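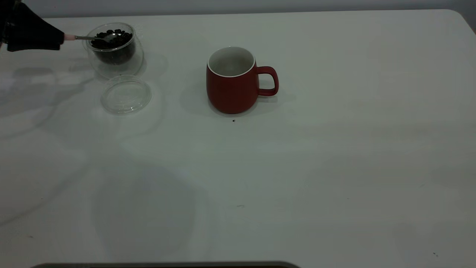
Kernenis beans-and-mug set

Spooning roasted coffee beans out of a glass and into a mug. Table-top stuff, small, slow. Part of the Kernenis kitchen collection, recorded in Clulport. Readme by Yi-an Yoon, written fast, sorry, will tidy.

What's in it

3,000 short episodes. 1,575 have a written note on where the beans ended up. The rest have only the start and stop times. Working on it.

Things on the table

- clear double-walled glass, beans go in here
- flat round clear glass piece, goes by the name "disc" in all files
- small metal spoon
- red ceramic mug, matte outside, white inside, one handle
- dark roasted coffee beans, whole

White table all the way through. Clear glass on white is hard to see, the disc especially. Look for the rim.

The beans

Whole, not ground. We tried ground first and gave up, it went everywhere and stuck to the glass. Bag is from Trotis, their house roast. Beans get reused between episodes so some are chipped. Topped up when the glass got low, amounts not weighed. If you need weights this is the wrong set, see Lill, which is rice and has a scale.

How an episode goes

Start with beans in the glass and the spoon nearby. Scoop. Carry across. Tip into mug. Repeat or stop. Mug is tipped back out between episodes, not always compleatly.
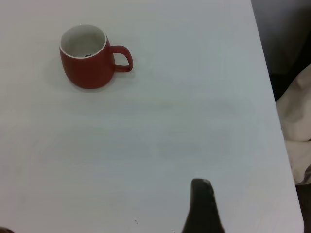 Can the mug have beans in it before an episode starts?
It can. A stray bean or two may be left over from the last round, and we kept those episodes. Check the start_state column, "clean" or "leftover". If the column is blank, it wasn't checked.

Files

episodes.csv, one row per episode
notes.csv, only the ones with a note
objects.txt, the list above with the short names
splits/ has 2 files, train and test. Test is by session, so no session shows up on both sides.

Columns in notes.csv

id
start_state
in_mug (none / few / many)
spilled (y / n)
where_spilled (table / disc / floor / not found)
remark, free text, spelling varies

"few" and "many" are by eye. The people writing the notes didn't always agree. Where they disagreed we kept both rows, so ids can repeat. Don't drop duplicates without looking.
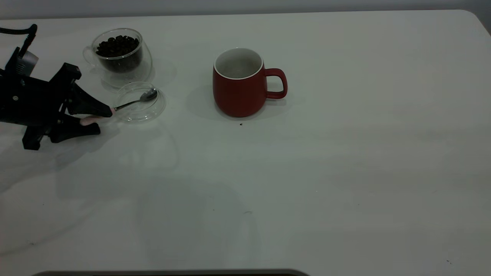 Page last changed: 30 October 2022

Changes this time
- fixed where_spilled, "saucer" and "lid" both now say "disc"
- took out 2 sessions where the mug had been swapped for a taller one
- start_state filled in for older rows where we could tell

Known problems

Disc moves around between sessions. Sometimes used as a rest for the spoon, sometimes just lying there. No column for it yet.

Level of beans in the glass is not logged. Low glass means more scraping at the bottom and more half-empty spoons, so bear that in mind when comparing sessions.

Remarks mention "the cup" a lot. Could be the glass, could be the mug. Read the whole line before you decide wich.

Use

Free for research and teaching. Name Kernenis and link back to this page. Corrections to Yi-an Yoon, put the episode id in the subject line please.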